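The year I turned 57 they gave my bench to an arm.

I should back up. I'd been at Clirnier since before the second parking lot, taking old computers apart. That's the whole business. Trucks bring in dead office machines, we pull whatever's worth pulling, the rest goes to the shredder on the other side of the road. For most of that time there were 10 of us in a row along the north wall with screwdrivers and a radio, and I had the spot by the window, which I'd fought for (a long story involving a man named Pruitt and a space heater).

Then in October of 2051 a pallet showed up from a company called Prukilen, wrapped in so much plastic it took two of us the whole morning to get down to the metal. They bolted it to the floor right where my stool used to be. They left the window, at least. I'd like it on record that the arm never once looked out of it.

Ivar Granström was our shift lead then. Big soft-spoken guy, ate the same cheese sandwich every day at eleven, even on nights when eleven was the wrong meal. He came and found me in the break room with a tablet under his arm and said, "They want somebody to teach it."

"Teach it what?"

"What you do."

I said I didn't know what I did. He said that was going to be a problem, and sat down and started on his sandwich.

But I really didn't! You try it. You try telling somebody how you get a memory stick out of a slot. You push the clip, you pull the stick. Fine. How hard do you pull? Until it comes. What if it doesn't come? Well, then you wiggle it. Which way? And there I was at four in the afternoon with my hands up in front of me, wiggling nothing, while a kid from Prukilen typed with two thumbs.

The kid was all right. She'd driven up from their office and was staying at the motel by the overpass, and she was so polite about my hands that it took me three days to get mad at her. What got me mad was a number. She had a sheet with how long each of us took per part, and how many we bent. I'd bent 381 pins, clips and corners in a year. I'd have guessed a dozen.

"That's really low," she said.

"It's every single one I ever bent."

"It's the best on the floor."

I went out and sat in my car for a while after that. I don't know what I wanted to hear. Probably that there wasn't a sheet.

Anyway, the way they had us do it, you stood at a little station with two handles and a screen and you drove the arm yourself. Close the handles, the fingers close. So for weeks I did my old job through a pair of rubber grips, from six feet away, and I was terrible at it! My sister-in-law plays those crane games at the arcade and I finally understood her. I squeezed too late, I came in crooked. One time I shoved the whole board so hard the emergency stop went off and Eklund, over in shipping, dropped a box of power supplies on his foot and blamed me until the day he retired.

And then one evening I wasn't terrible. It was late, most of the row had gone home, Ivar had his coat on. I came in on a memory stick and somewhere between my elbow and that machine I just knew it was a hair to the left. I couldn't feel it, there wasn't anything to feel. I leaned over and the arm leaned over and the stick slid up like it had been waiting.

"Huh," said Ivar.

"Don't write that down," I told the kid. She was already writing it down.

By spring it ran on its own. I want to tell you it was awful at the job, because that's the story people like when I tell this at a cookout, and for a couple of months it kind of was. It would stop dead over a scuffed label. It would pick up a part and put it back where it got it, over and over, like my mother with grocery store peaches. But it got better, and it got better in my style, which is the part I have trouble explaining. It did my lean. There's a little pause I take before I close my fingers, a sort of breath, and the thing had no breath to take and it paused anyway.

Mostly I worked the night shift by then, minding it. Three of the row had gone to Clusetti for the battery work, better money and worse air. A couple took the payout. The rest of us stood around with tablets and cleared jams, and the radio went away because the new folks wore headphones, and I'd catch myself talking to the arm just to have somebody to complain to about the coffee.

The tablet showed you what it saw, looking out between its own fingers. I got so used to that view that I'd dream in it.

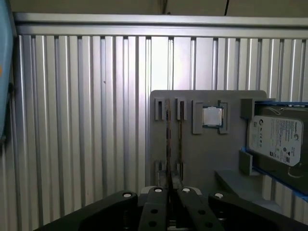 I'd watch it come up on the memory and I'd say, "Easy. Easy. Little left." It couldn't hear me, it didn't have ears, the kid told me so twice. I said it anyhow. And my own hands would be going in my lap, both thumbs, and I'd look around to see if anyone had noticed.

Ivar had, of course. He came by around eleven with his sandwich one night and pulled over a bucket to sit on.

"You could put in for training," he said. "They're setting up another line. They'll want someone who knows how."

"I told you, I don't know how I do it."

"No," he said. "But you know when it's wrong."

I thought about that for the rest of the shift. It was true, is the thing. I could be across the room with my back to the cell and hear the motors take a corner funny and have the tablet up before the light went yellow. There was no sheet for that yet. I figured there'd be one by Christmas, knowing Prukilen, but there wasn't one yet.

So I put in for it. The form asked for relevant experience and gave me one line, and I wrote "the lean" and then scratched it out and wrote my start date. They sent me two states over to a brand new building that smelled of carpet glue, with six arms still in their plastic and a dozen kids standing around in safety glasses, waiting on me to say something.

I asked if anybody had a radio.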